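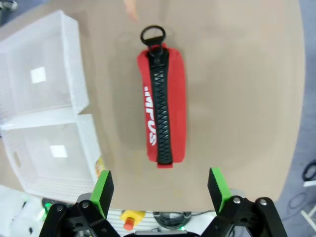 Handling Safety Team, Zernham site

Call for participants: stop and release trials

We are looking for people to take part in a set of trials on our two-arm sorting stations. No experience with robots is needed. Sessions are held at Zernham during September.

The trials follow a fault we found in the spring. An arm was placing a small item in a basket when an operator pressed the emergency stop. The arm stopped as it should. When the stop was reset, the gripper closed again before the operator had given the command to resume. The operator's hand was near the basket at the time. There was no injury, but the fault was reported and the station was taken out of use.
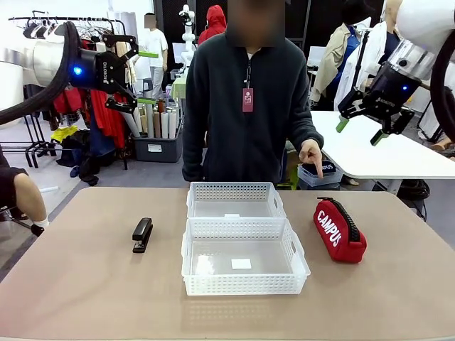

Red pencil case, stapler and baskets on the sorting table.

We went through 3,746 logged stops and found the same fault in 2 of them. Both came after a reset made while the gripper was part way through closing. Eder, who supply our control software, have changed the reset sequence. We now need to see how people behave around the stop and the reset, including people who have never used either.

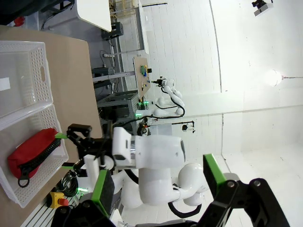 Page last changed: September, 10.40 am

What you will do

You will stand at the table, point out items to be sorted and press the emergency stop when you think it is needed. The arms run at reduced speed throughout. You must keep your hands out of the baskets until the operator tells you the arms are locked. A session lasts 2 hours with a break.

Who can apply

We need 50 people aged 18 or over. You should be able to stand for the length of a session and hear a spoken warning. Staff of Eder and anyone who worked on the Clundari software update cannot take part.
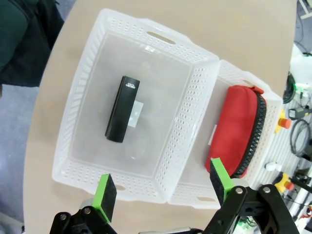

Wear flat, closed shoes and tie back long hair. Loose sleeves must be rolled up or fastened. Lockers are provided for bags and jewellery.

You will be paid for your time and can leave at any point without losing the payment. Travel from Prellholm is refunded if you keep your ticket.

To apply, fill in the form at the Zernham reception desk or ask for one by post. Please say whether you are left-handed and whether mornings or afternoons suit you. Places are given in the order forms arrive.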